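# Hurnolby Root Cellar Notes

A plain-text collection of recipes, storage notes and kitchen know-how for root vegetables, gathered from home cooks and typed up by hand.

## What you'll find in here

Hello and welcome! The collection holds 199 entries, and most of them began life on index cards, backs of envelopes, or (in one memorable case) the inside cover of a seed catalog. Of those, 155 are recipes you can cook from, and the rest are notes on peeling, soaking, keeping and so on. Everything lives in `entries/`, one file per entry, with a short header at the top giving the vegetable, the contributor's initials and the name the contributor used for it.

That last field matters more than you'd think. Half the fun of this project has been learning that one cook's yam is another cook's sweet potato, and that taro goes by eddo, dasheen and a good many other names depending on whose grandmother you ask. I've left all the names just as they came in and put my best guess in `common_name`. If I wasn't sure, the field says `unsure`, and I'd love to hear from you if you know better. 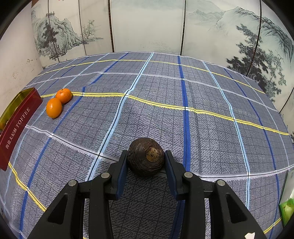
Elli Salminen

## How the entries were typed up

I did the first batch over one long July, and Kirsty Gilchrist very kindly read every line of it back to me over the phone while I fixed my spelling. Amounts are kept as written, so you'll meet "a good handful" and "butter the size of an egg" quite often. Where a cook gave both cups and ounces and the two didn't agree, both are there, with a `check` tag.

Please cook your taro all the way through! It isn't something to nibble raw, and a few of the older cards take that so much for granted that they never mention it. I added a line in brackets wherever I noticed it missing.

## Files

- `entries/` – the entries themselves
- `names.csv` – 36 vegetable names and what I think they refer to
- `storage.md` – cellar, pantry and refrigerator notes, still a bit of a jumble

## Using it

Cook from it, print it, translate it, share it with your neighbors. If you publish any of it, a line saying it came from the Hurnolby notes would make us very happy. Corrections can be sent as an issue or a pull request, and I usually sit down with them on Friday after supper. The parsnip section is thin, so parsnip people, do write in.

We use cookies to remember your preferences. By continuing to browse you agree to our cookie policy. Accept | Manage settings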